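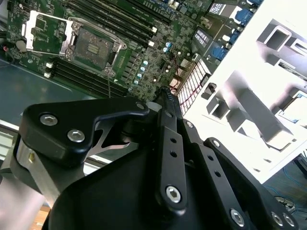 Viltis Repair Club, Opinion page
28/09/2024

Why I still want the paper manual

When I bought my used server board, the seller told me that everything is on the internet. I believed him. The link for the manual opened a page which asked me to make an account, and after the account it was one more page, and there the manual was for another version.

I think a company which sells a thing for many years of use should put a small book in the box. Four pages is enough: where the memory goes, which slot to fill first, what the connectors are. My friend Digby Whitelaw says that paper is waste. Maybe he is right for a phone. But my father's radio is older than me, and its drawing is still glued inside the cover, and with this drawing I repaired it last December.

A web page lives as long as somebody pays for it. I would pay a little more for the book.

Ultan Ó Dubhghaill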